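Plekano (student robotics project)

Plekano is a student robotics project that teaches a robot arm to pick up ordinary kitchen stuff, mostly in simulation. It runs out of the Buvcombe engineering club, and I've been part of it long enough that the other members told me to write the wiki article. So this is the Plekano entry, in first person, with my opinions left in. Last edited 13 January 2025.

Name

The name doesn't stand for anything. We needed a folder name on the first evening and somebody typed it, and by the time we thought of better ones it was in every file path we had. There was a vote to rename it one May. Plekano won, mostly out of laziness.

What the project does

The basic job sounds easy: there's a counter, there's a bunch of objects on it, and the arm has to pick up the one it's told to and put it somewhere else. We build the kitchens on a computer, scatter objects around in them, and drive the arm through each task by hand. Every completed run gets saved. Later on those runs become the training examples for a program that tries to do the same thing with no human at the controls.

The collection stands at 2,246 saved runs right now. Of those, 1,597 passed our check and are used for training. The rest are kept in a separate folder, and I'd encourage new members to go watch a bunch of them (the bad ones teach you way more about grasping than the good ones do!).

Club members and software

There are two pieces of software you'll hear about constantly.

Gil is the scene builder. It picks a kitchen, picks a counter, and drops objects onto it from our library, which has 912 models in it. Gil has no taste at all. It doesn't know that footwear and food don't usually share a counter, and we've never taught it, partly so the program learns to find the right object in a mess.

Vernero is the control program. It takes your hand movements and turns them into arm movements, and it records everything while you go. It's older than Gil and crankier. If it freezes when you open the gripper, save and restart it. Don't keep clicking.

Getting started as a new member

Everybody starts with the same thing, a batch of 100 practice runs that don't count toward the collection. It used to be a lot fewer, but people came out of it still fighting the wrist rotation. You can spread the batch over as many meetings as you like. I took forever on mine and I'm fine now.

The first part is all round, chunky objects — bread, fruit, that sort of thing. Then come the thin ones, and that's where people get annoyed. A fork lying flat gives the fingers almost nothing to close on, and from the usual camera view it's really hard to tell how high above the counter you are. Watch the shadows. They're the best depth cue you've got, and I wish I'd picked up on that sooner.

The phone task

This is the one I get asked about most, and it's my favorite. The target is a smartphone, and the arm has to come in from above with the gripper pointing down. A phone is thin one way and wide the other, so the fingers have to line up with the narrow side before you go down. Get the angle a little wrong and you're pushing the phone around the counter like an air hockey puck.

We also want the phone well clear of its neighbors before it travels anywhere. Gil likes to put tall things near short things, so going sideways too early is a great way to bulldoze a loaf of bread. Lift first, then move. I'd hold off on turning the wrist until you're up, too, although a couple of our best drivers do both at once and get away with it.
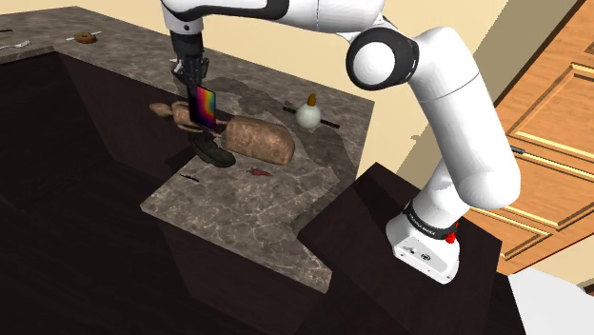 Scoring and checking

A run passes if the right object ends up in the right place and nothing else gets knocked off the counter. Small bumps are allowed. We argued over that rule for most of a semester — I was on the strict side and lost, and looking back I think the looser rule gives us more natural runs.

Each run is checked by someone other than the driver. Checkers watch the whole thing at normal speed, then the grasp again slowly, and mark it pass, fail or unsure. Unsure runs go to the next meeting and get played on the big screen, with plenty of heckling.

Known problems

Thin rods and sticks sometimes jitter after Gil places them, so give the scene a few seconds to settle before you start recording. Round objects can roll if you brush them. Vernero still forgets your camera view between sessions, and you'll have to set it up again each time until one of us gets around to fixing that.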